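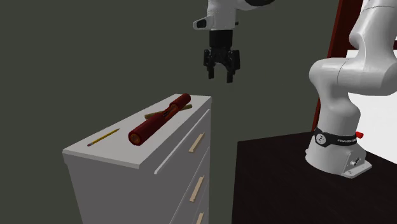

Speaker notes, Ivmont session, 2 Nov 2025
Danai Fragkou

Slide 1. Title
Say name, say group. Thank Kosmas Michailidis for the slot. Keep it to one minute.

Slide 2. What we collect
All of today's examples come from simulation. One arm, one two-finger gripper, one drawer cabinet next to the table. An example is one full attempt at a task, with the camera view, the joint positions and the gripper command saved at every step. The instruction is stored as plain text.

Point out the objects on top of the cabinet: the pencil, the long red one, the stick crossing it. Thin things lying at odd angles are hard to pick up, and I come back to this on slide 5.

Slide 3. How an example gets made
Haris Ristić or I drive the arm by hand controller. Objects are placed at random before each attempt. If two of them end up crossed, we leave them crossed. First version of Promus threw those layouts out and the model never learned to deal with them.

Slide 4. Numbers
Goal in April was 1,000 examples. We kept 974. Of these, 600 are drawer tasks and the rest are pick and place. Pause here, people will want to write this down.

Slide 5. What goes wrong
Main problem is the approach. Drivers tend to bring the gripper straight down, open, and then turn the wrist late. The model copies the late turn. Ask drivers to line up with the object while still high.
Second problem: handles on the lower drawers. From this camera angle the lowest one runs out of view. We are testing a second camera, no results yet, so don't promise any.

Slide 6. Checking
Each example is replayed once by someone who did not record it. Obadia Kariuki wrote the replay tool. It takes about 4 minutes per example, mostly loading.

Skip slide 7 if short on time.

Slide 8. Questions
Likely one: does it carry over to a real arm? Answer: not tested. Vangelis Tzavaras has the plan for that, send them to him.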